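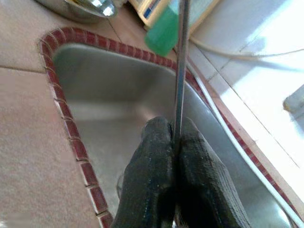
I have been drinking cold brewed tea for years and I only started making it properly in April, which is a silly thing to admit when the whole recipe is leaves, water and patience. I grew up on hot black tea with too much sugar in it and thought the iced kind was something that came out of a powder. Now there is a jar in my fridge at all times and I get a little panicky when it drops below the halfway mark. My entire setup is a glass jar, a strainer and the kitchen sink, and a plain stainless steel basin with rounded corners is a lovely thing to work over when you are pouring from a full jar, because the leaves you spill don't get stuck in the corners and one good rinse takes care of everything. I have ruined two dish towels and one library book by straining on the counter, so learn from me!

The person who got me into this is Rizwan Khokhar. We used to share an office, and one summer he kept bringing in a bottle of something pale gold that smelled like peaches. I asked what flavoring he used and he looked at me like I'd insulted his mother. It was just oolong. Leaves and water, left in the fridge overnight. He poured me half a mug and I went home and threw out the powder.

So, the basics, as I do them now. I use a tablespoon and a bit of leaf for a one quart jar, cold water straight from the filter pitcher, lid on, into the fridge before bed. That's it. Green teas are ready when I get up. Oolongs are better by lunch. Black tea can sit until dinner and it won't turn on you the way it does in a hot pot, and I have forgotten a jar for a day and a half and still drunk it happily (Rizwan would not approve, but he doesn't have to know).

The part I really want to talk about is how different the same tea tastes. I have a bag of black tea from a little shop called Grarnia that I had pretty much given up on. Hot, it was all bite and no flavor, and I was keeping it around for guests I didn't like very much. Cold, it tastes like raisins and a little bit like cocoa! I made three jars of it in a row just to be sure I wasn't imagining it. I ended up going back to buy another bag, and the guy at the counter asked if it was the same one I'd complained about. It was.

Then there's the mint. Krešimir Delić, my neighbor across the landing, grows it on his balcony in a tub the size of a laundry basket, and by the middle of the season he is begging people to take it. My first few tries were a disaster. I stuffed a huge handful in at the start and got something that tasted like mouthwash. What works is to make the tea plain, strain it, and then put one sprig in the finished jar for an hour. Bruise it a little in your hand first. Take it out again, too, or it goes kind of swampy by evening.

Lemon I go back and forth on. I love it in black tea and I think it flattens a green one completely. Cucumber slices in green tea, on the other hand, yes, yes, yes. I read about that in the comments on my last post and rolled my eyes and then tried it the same night.

A few people asked about sweetening. Sugar won't dissolve well in a cold jar, it just sulks on the bottom, so I make a quick syrup with equal parts sugar and water and keep it in an old jam jar next to the milk. Honey works if you thin it with a splash of warm water. Most days I skip it now, and that is coming from someone who used to put four spoons in a cup.

I did one fancy thing, and I'm still thinking about it. The Stojanović bakery near my work sells dried sour cherries in paper bags, and I dropped a small handful into a jar of the Grarnia black and left it overnight. The color was gorgeous, the cherries plumped up, and I ate them with a spoon over yogurt for breakfast while I drank the tea. Two breakfasts out of one jar, really.

Next up is a roasted green that Rizwan swears by. He says to give it four hours and not a minute more, so of course I'm going to make one jar his way and leave another in all night. If you've tried it, tell me how long you leave yours, and if you have any idea what else I can do with this much mint, please, please write.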